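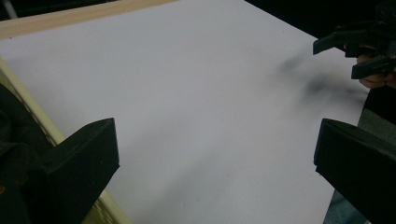
By the Pennington Kitchen Desk | Tue 14 September | Filed under Soups and Stews

Recipes > Beans and Lentils > Red Lentil Soup with Cumin and Lemon

Skip to recipe | Print | Save | Comments

Red lentils cook fast and don't need soaking, so this is a soup you can start after work. It makes four large bowls. The method is simple, but the order matters in a couple of places, mostly with the spices and the lemon.

What you need

200 grams split red lentils
1 large yellow onion, chopped small
2 carrots, peeled and diced
3 cloves garlic, minced
2 tablespoons olive oil
1 tablespoon tomato paste
2 teaspoons ground cumin
1 teaspoon sweet paprika
1/4 teaspoon turmeric
5 cups water or vegetable broth
1 teaspoon salt, plus more to taste
1 lemon
Chopped parsley or cilantro

For the topping: 1 tablespoon butter and 1/2 teaspoon red pepper flakes.

Rinsing the lentils

Put the lentils in a fine strainer and run cold water over them, moving them with your fingers. The water will be cloudy at first. Keep going until it is mostly clear. Look for small stones while you do this. They are rare in packaged lentils but more common in the ones from the bulk bins. Leave the strainer over a bowl to drain.

Cooking the base

Heat the oil in a heavy pot over medium heat. Add the onion and carrots with a pinch of the salt. Cook for 8 minutes, stirring now and then, until the onion is soft and starting to turn gold at the edges. If it browns too quickly, turn the heat down and add a spoonful of water.

Add the garlic and stir for 30 seconds. Push everything to one side, put the tomato paste on the bare part of the pot, and let it fry until it darkens a little. Then stir it in.

Now add the cumin, paprika and turmeric. Ground spices burn easily – have the broth measured and next to the stove before they go in. Stir for half a minute, then pour in one cup of the broth and scrape the bottom of the pot with a wooden spoon.

Simmering

Add the lentils, the rest of the broth and the remaining salt. Bring it to a boil. Foam will rise to the top, and you can skim it off or stir it back in. It does not change the taste.

Lower the heat, set the lid on at an angle, and simmer for 20 minutes. Stir every five minutes or so and check the bottom, where the lentils like to stick. They are ready when they have lost their shape and the carrots can be mashed against the side of the pot.

Blend half of the soup with a stick blender if you want it smooth, or leave it as it is. If you use a regular blender, let the soup cool first and fill the jar no more than halfway.

Finishing

Take the pot off the heat and squeeze in half of the lemon. Taste it, then decide on more salt or more lemon. Broth from a carton can be quite salty, so do not skip the tasting. Cut the other half of the lemon into wedges for the table.

Melt the butter in a small pan until it foams, take it off the burner and add the pepper flakes. Spoon a little over each bowl and finish with the herbs.

Storing and reheating

The soup keeps four days in the refrigerator in a closed container. It thickens a lot overnight. Add a splash of water when you reheat it and stir over low heat. It freezes well for three months, but leave out the butter topping and make that fresh.

Changes that work

Sweet potato can replace the carrots. Cut it into small cubes and keep the cooking time the same. For a richer soup, swap one cup of the broth for coconut milk and add it in the last five minutes. Brown or green lentils can be used, but they take closer to 40 minutes and stay whole – you will also need an extra cup of broth.

Serve with flatbread or plain rice.

More in Beans and Lentils

Chickpea Stew with Spinach
Vevine White Bean Salad
Black Bean Soup for the Slow Cooker
Broltska Beet and Lentil Bowl
How to Cook Dried Beans Without Soaking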